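Equipment Request: Replacement Gripper Fingers, Folding Station 2
Queue: Purchasing and Planning
Status: Approved in part
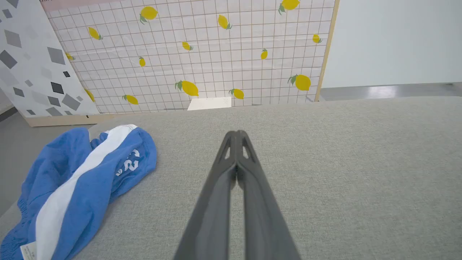
Summary of request
The Endbridge site asks for spare finger sets for the garment folding stations. The fingers are molded parts and are not repaired on site. The current budget line for consumables has 1,000 dollars remaining until June.

Quotations received
Vodico: 35 dollars per finger pair, minimum order of 300 dollars, delivery included.
Thibodeaux: complete gripper assembly, 2,000 dollars, fingers included. Delivery is charged separately.

Entry 1, Purchasing
Please confirm whether the request covers fingers only. A complete assembly exceeds the consumables line and would have to be charged to capital equipment.

Entry 2, Endbridge site
Fingers only. The site requests 20 pairs. Work at present is on sportswear and similar soft items, laid out on the gray fabric surface. The same finger type is to be kept so that the grip settings do not have to be repeated.

Entry 3, Purchasing
Twenty pairs at the Vodico price come to 700 dollars, which is within the line. The order has been released. The Thibodeaux quotation is held for the next planning round.

Entry 4, Planning
The Dernska site uses the same fingers and has no stock. Its needs are to be submitted as a separate ticket. Stock may not be moved between sites without a transfer form.

Open items
Part number to be confirmed by Vodico before shipment.
Capital request for one spare assembly: pending.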